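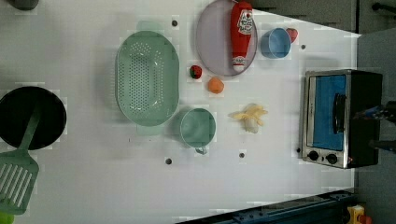 Sandberg Council Election: FAQ

When is the vote?
In July, unless the council moves it again. It has done so twice.

How many signatures does a candidate need?
300. The clerk threw out 475 last time and gave no reasons in writing.

Is the Clometti bloc really independent?
It says so. Its members have yet to vote against the mayor.

Can I trust the turnout figure of 2610?
We wouldn't. The Sisex precinct still hasn't published its count.

Will there be a debate?
One was promised. Ask again in June.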